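Workshop notebook, Tuesday, morning and after lunch

Subject: damp in the stores cupboard, and what it does to the paper labels

Started at 9.15. The hygrometer on the second shelf was higher than last week, the one near the door was the same. I wrote both on the card inside the cupboard door, please continue on this card and do not begin a new one.

The labels from the Vutwood roll are coming off again. The glue stays on the drawer and the paper comes away in one piece, so I think the problem is in the paper. The Condance labels, which are older, are still flat. I have put four new test strips on the back wall, two of each kind, the Vutwood ones on the left. Please do not remove them before the end of July, even if they look bad.

Stock of labels by the counter on the dispenser: 1,384 left from a roll of 2,000. It is enough for the small parts drawers but not for the cable shelf.

I also tried to write on the labels with three pens. The blue one goes into the paper and becomes wide after one hour. The black one from Choo is good. The pencil is the best of all, but it is difficult to read in the evening when only the corridor lamp is on. For the moment I use black on the drawers and pencil on the bags.

The silica bags were changed at 11. The old ones are in the oven at the low setting, they should come out before somebody wants to warm his lunch.

Question for Ploltgate when they call: is the wall behind the cupboard an outside wall or not? The plan says inside, but in the morning it feels cold to the hand. If it is outside, I would like to move the cupboard by one hand's width and leave the air to pass.

To do, in this order

1. Read both hygrometers before opening the window, write the hour also.

2. Green moulded parts go in the lower drawers, with the label on the drawer front. The glue does not hold on a glossy surface, so no label on the part itself.

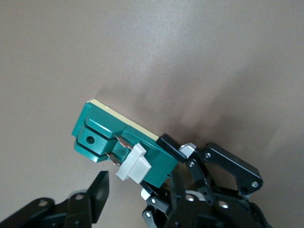

3. Cable shelf: wait for the new roll. Until then use string tags, and write on both sides.

4. Ask for the price of the thicker paper, one roll only.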